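FOR IMMEDIATE RELEASE

Effiong moves out of the spare room, brings the buttons

SKISHOLM, May – Effiong, the children's knitwear maker that has spent its whole life so far between an ironing board and a guest bed, will open a workshop and small store in Skisholm this month. Guests may now use the bed again.

The opening comes with a new line called Pira: cardigans, bonnets and footed leggings in sizes from newborn to age 4, all knitted and finished by hand. Every Pira cardigan has wooden buttons, deep cuffs that can be let down as arms get longer, and a pocket sized to hold one rock, that being what pockets are for at that age.

Effiong began with a single baby blanket that was meant as a gift and took so long that the baby was walking when it arrived. Word spread anyway. Last year the studio sold 1,511 pieces, of which 1,187 were cardigans. The rest were hats, mittens and one commissioned sweater for a goose.

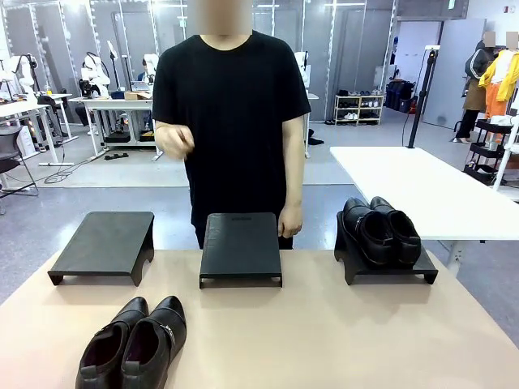 The store side of the new space is small and will stay that way. Pira pieces will be kept folded on open shelves by size, with one of each on a hanger for people who like to tug at seams, and we encourage tugging. Footwear is a newer worry, as the knitted booties have always looked like lost mittens when laid flat. Low black shoe risers, three in a row on a pale tabletop, give a pair of booties about as much dignity as it is going to get. Prices will be on small cloth tags, in pencil, at a size adults can read.

"We were asked for a mission statement and we came up with 'warm, and it fits over the head,'" said a spokesperson for Effiong, who is also half of the knitting department. "We've been working on a longer one, but there were sleeves to do."

Yarn for the line comes from Raluleo, a small mill that spins and dyes in short batches. The first delivery was 476 skeins in five colors: oat, moss, brick, slate and a yellow that the mill calls Butter and Effiong calls Number Five, after a long disagreement. Colors will be repeated for as long as the mill feels like dyeing them.

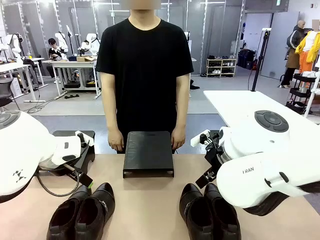
A black tray on short legs, center of the table.

Repairs are part of the deal. Any Effiong piece, Pira or older, can be brought in for darning at no charge, with the usual questions asked about how it happened. Outgrown cardigans in decent shape can be traded for credit toward the next size up – jam stains are considered decent shape. Felted ones, sadly, are now for dolls.

The workshop opens at 10 a.m. on working days and closes at 3 p.m., when school lets out and the staff become drivers. Custom orders will be taken at the counter and by email. Effiong asks that orders for winter be placed before winter, a request it has made every year with great courtesy and little effect.

Samples and washing instructions are available to press on request. Please wash cold.

– END –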